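FISTEMVILLE, August 31, 2020 — Bavell, a robotics research company, today released the results of a study on teaching robot arms to sort and put away soft items. The method, called Pullus, learns from people who do the work with hand-held grippers, so no robot is needed while the examples are being recorded.

The study used 1,938 recorded demonstrations of tabletop tasks with gloves, cloths and small household goods. Each person worked with two grippers, one in each hand. Bavell trained a single control program on the full set and then ran it on a two-armed robot it had not been tuned for. 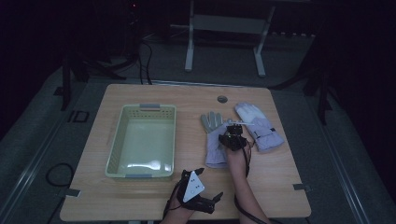
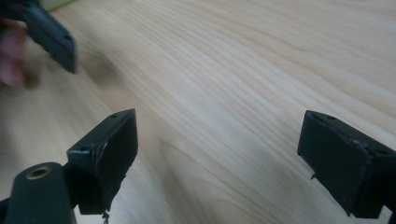 Pullus differs from earlier work at Bavell in how it treats the moment just before a grasp. Older versions gave equal weight to every part of a recording, and the robot often closed its fingers too early on thin fabric. The new method puts more weight on the short stretch when a gripper is over an item and has not yet closed, as with the black gripper above the cuff of the gray-fingered glove. It also pairs a wide view of the table with a close view from the gripper itself, where both fingertips stay visible against the wood. In tests, the close view mattered most for cuffs and other loose edges.

The robot completed 725 test runs. Bavell then repeated the training with only 500 demonstrations and found that results on gloves held up well, while results on folded cloths dropped. The company said it does not yet have a full explanation for the gap — fabric thickness is one possibility under study.

Aliyu, a partner in the project, built the software that lines up the views in time. It also checked more than 200 recordings by hand for timing errors before training began.

A technical report covering the training method and the test setup is available from Bavell on request. The company plans to release part of the recordings in February, along with the Aliyu timing software. Work on items that need both arms at once, such as bags with drawstrings, is under way at the Fistemville lab.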